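Comparing two handheld grippers on a compartment box

Set-up and trial order for the Fikine and Wirden finger sets
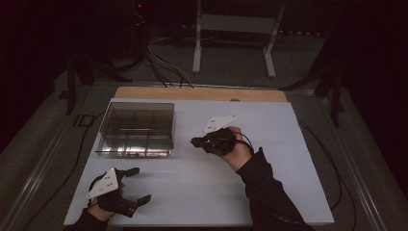 Cauã Assunção asked whether the two finger sets could be compared in one session, one per hand, and the result split afterwards. They can't. The left hand is slower for most people, and the difference swamps anything the fingers do. Fit the same set to both hands, run the full block, then change over.

1. Lay the white board on the base board and put the acrylic box on its left half. Clear walls give poor depth readings, so take the box position from the board.

2. Check the marker plate on top of each gripper. The dots must be clean and the plate must not rock when pressed. A loose plate shows up as drift in the fingertip position.

3. Route the cables away from the wrists. Leave enough slack to reach the far corner of the box - a tight cable pulls the gripper round by a degree or two.

4. Open and close each gripper fully 11 times while logging. Reject the calibration if the closed reading moves.

5. Run 143 trials per finger set. Start each one with both grippers open and clear of the box.

6. Log finger opening, plate pose and trial result in the same file. We use the Metora logger with an 800 ms buffer; shorter buffers dropped samples on our machine.

Compare failed grasps first, then time per trial. Wall contacts go in a separate column - they depend more on finger width than on grip.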